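Home | Film Care | Discs | Projectors | Workshop Tips | Contact

Keeping a home film collection in order: workshop tips
Updated 2018-06-29

Most of the damage that turns up on privately held film happens in the cupboard. Heat and humidity do more harm than projection, and both can be managed with ordinary household supplies. The notes below apply to 8 mm, Super 8 and 16 mm safety film, with a short section on discs. They do not apply to nitrate stock, which should not be handled at home at all. If the edge of a 35 mm reel reads NITRATE, leave it closed and call an archive.

Set up a clean bench

Use a hard, pale surface that can be wiped down. Grit is easier to find on white than on timber grain. Wipe with a lint-free cloth barely dampened with water and let the surface dry fully before opening a can. Keep food and drink in another room. Wear nitrile gloves or clean cotton ones, and handle film by the edges only.

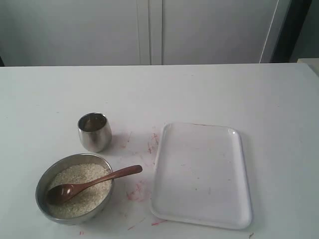
Check for vinegar syndrome

Acetate film gives off acetic acid as it breaks down. The first sign is the smell. Later signs are curling, shrinkage and a white powder on the edges. Acid detector strips are more reliable than the nose and cost little. Place one strip in each closed can, leave it for 24 hours at room temperature, then compare it with the colour chart. Write the result and the month on the can label. If you test every May, the readings can be compared from one year to the next.

Move any affected reel away from the rest of the collection. The vapour speeds up decay in neighbouring cans.

Rewind before storage

Film should be wound evenly, with moderate tension and no protruding edges. A loose wind lets the layers rub against each other, and a tight one will set a curl. We use a pair of Grolitz bench rewinds bolted 1,000 mm apart, which leaves room for a viewer and a splicer between them. Turn slowly and stop at every splice. Old cement splices tend to dry out and let go; old tape splices ooze. Replace both with fresh polyester tape, and add a metre of white leader at the head and tail.
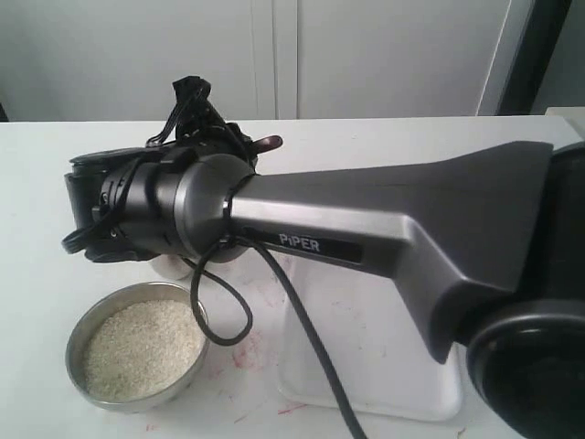
Can silica gel be left in a sealed film can?
Only in small amounts and with regular checks. Too much gel will overdry the emulsion and make the film brittle. Aim for a relative humidity between 30 and 50 per cent, measured with a cheap hygrometer kept in the same cupboard.

Choose the right container

Vented polypropylene cans, such as the Mudent archival type, suit most home collections. Rusty metal cans should be replaced. Store reels flat, in low stacks, off the floor and away from outside walls.

Discs

Store discs upright in their cases. Wipe from the hub straight out to the rim, never in circles. Adhesive labels unbalance a disc at speed and should be left off; write on the hub with a water-based marker instead. 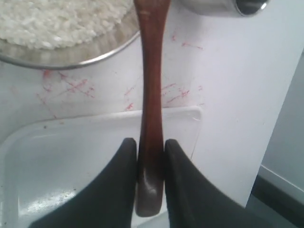
Wickramasinghe writes that a Jatora dehumidifier set to 50 per cent has held a basement film cupboard steady through two humid summers, but that the tank needs emptying daily and the fan should never blow directly onto the shelves.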